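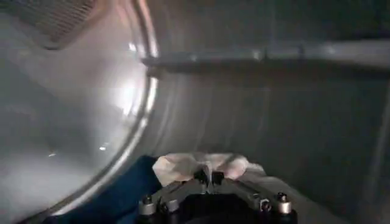 Ticket 724 – Arm holds cloth, won't clear drum
Site: Gitcombe
Status: reopened

Vendor (Calument) closed this as "operator loading error." I don't buy it. We load the way the card says, and staff still get called over 20 times a shift to free a grip. The pitch was that the arm would save us the bending. Now we bend and fill in a log.

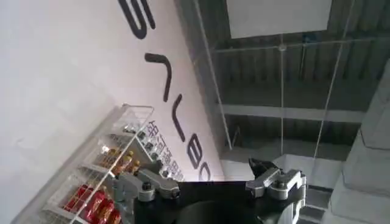 Two people were moved to the front on the strength of that pitch. I'd like them back until Calument shows us a full shift with no calls – ours, not their demo.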